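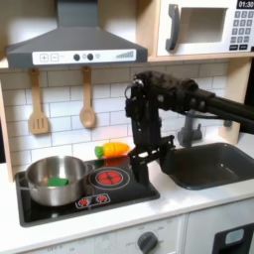
Teaching by Hand: Getting a Robot Arm to Move a Sponge
Final report, senior robotics project, Hustdale
Wednesday, January 16, 2019

1. What we said we would do

Our proposal promised a robot that could "assist with common kitchen tasks." This report covers one of them. Our robot can be shown how to take a sponge out of a pot and put it in the sink, and a good part of the time it can then do that without us. We did not get to the carrot, although the carrot was present throughout and appears in the proposal four times.

The idea behind the project is that programming every motion of an arm is miserable, and people already know how to move sponges. So instead of writing the motion down, a person performs it through the robot, the robot records what its joints did and what the camera saw, and a model learns to connect the two. We compared two ways of doing the showing. In the first, you grab the arm and push it through the task. In the second, you stand back and drive it with a handheld controller. We wanted to know which one gave better demonstrations per hour of our lives.

2. Setup

The workspace is a toy kitchen. We picked it over a real counter because everything is within reach of the arm and nothing in it can catch fire. The sink is on the right, the stovetop on the left, and the pot sits at the far side of the stovetop from the arm, which seemed like a fair amount of distance in September and like a great deal of distance by November.

The arm comes in from the right. It ends in a parallel gripper with two fingers, so every object in the world is either something you can pinch or something you can't. A sponge is very pinchable. The pot's job was to stay where it was.

For recording we used Dromier, a logging tool written by a previous year's team and left to us with a readme of one paragraph. It saves joint positions, gripper state and camera images with matching timestamps. The timestamps matched once we fixed them, which took most of October.

3. Showing it by hand

Moving the arm by hand is the method everybody wants to try first, and it's good fun for ten minutes. You switch the joints to their loose mode, hold the wrist, and walk the gripper over to the pot. It feels like leading a large, polite insect across a dance floor.

There were two problems. The first is that your own arm is in all the camera images. Our first model was trained on 114 hand-guided demonstrations, and it did quite well as long as one of us stood there with a hand on the wrist. Take the hand away and it drifted off toward the faucet. We had taught it that sponges get moved when a sleeve is nearby.

The fix was to record the hand-guided motion, then have the arm play it back alone while the camera ran. This works, but now every demonstration takes twice as long, and someone has to put the sponge back in exactly the same spot before the playback. If the sponge is off by the width of a finger, the arm confidently pinches air and carries it to the sink. We threw those out, after keeping a few for morale.

The second problem is that the loose mode isn't all that loose. Reaching down into the pot means pushing against the shoulder joint at a bad angle, and our recordings from late in a session show a visible sag.

4. Driving it remotely

For the second method we used a controller on a cable and stood to the side, out of view. Each stick moves the gripper tip and a trigger closes the fingers. The first sessions were humbling. A person who can unload a dishwasher in the dark will spend two full minutes lining up a gripper with a sponge, mostly because it's hard to judge height from where you're standing.

The usual approach we settled on was to bring the arm to a starting point with the fingers down, above the strip of counter between the stovetop and the sink, and begin every demonstration from there.
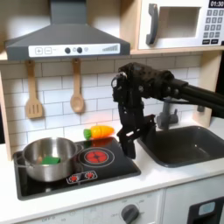

Starting in roughly the same spot mattered more than we expected. When we let people begin wherever the last run had ended, the model learned a lot of different ways to leave the sink and not much about what to do at the pot. After we made the starting point a rule, the recordings got shorter and duller, and dull recordings train well.

We also learned to leave the pauses out. People stop to think when they drive. The robot has no idea that you are thinking, so it learns to stop too, and then it stays stopped. We trimmed any stretch where nothing moved. Before that, one version of the model would travel to the rim of the pot and hang there as if it had forgotten why it came in.

5. Results

The final remote-control set had 341 demonstrations. The final hand-guided set, counting only runs with a clean playback, had 200. We gave each trained model 500 attempts, split over several afternoons in January. An attempt counted if the sponge ended up in the sink basin. Dropping it in from a height was allowed.

The model trained on remote driving did better, and its failures were easier to understand. It mostly missed by going too shallow and closing above the sponge. The hand-guided model reached the pot faster but bumped the rim more often, and a bumped pot slides, after which it's reaching for a place where the pot used to be. Neither model ever tried again after a miss. None of our demonstrations included a miss, so there was nowhere for it to have learned that.

We should be careful here. The two sets weren't the same size, and we were all better at the task by the time we recorded the second one. A fair comparison would use equal numbers and fresh drivers. We had planned one and spent that week on a stripped screw.

6. What we would change

Record some recoveries on purpose: miss the sponge, back up, go again. The Maldonado team down the hall did this with their block-stacking arm and theirs retries all day long.

Put a second camera low and to the side, so the driver can see height on a screen.

Move the pot around from the first day. Ours had a favorite place, and the model knows it much too well.

Write a longer readme. Ours is currently two paragraphs, and the Firholm controller settings are in the second one.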